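## 4.2 Comparing Finger Sets with the Wrist Camera

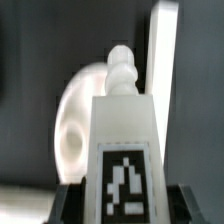
*Figure 4-2. Wrist camera view with a marked test block between the gripper fingers.*

Complete this procedure each time the Monora finger set is exchanged for the Tirker set, or the reverse. The arm must be homed and the controller set to Manual before work begins.

1. Secure the test block to the work surface with its marker facing the camera.
2. On the Gevari controller, open **Tools > Finger Trial** and select the finger set now fitted.
3. Jog the arm until the marker is clearly visible and both fingers appear low in the camera view, one on each side of the block.
4. Select **Read Marker**. The status field must show a steady lock for 2 seconds.
5. Set the grip force to 30 percent and select **Start Trial**. The controller runs 49 close-and-open cycles and saves the results under the name of the finger set.
6. Fit the second finger set as described in Section 3 and repeat steps 2 through 5. Do not move the block between trials.
7. Select **Compare** to view the two sets of results side by side.

**Note:** Bright white parts may wash out under strong light. If the marker is not read, lower the camera exposure one step at a time -- do not change the focus ring.

**Note:** Error 1334 indicates that the marker was lost during a cycle. Results saved before the error are kept, but the trial must be run again in full.

**CAUTION:** Keep hands clear of the fingers while a trial is running. Press the stop button before adjusting the block or any nearby part.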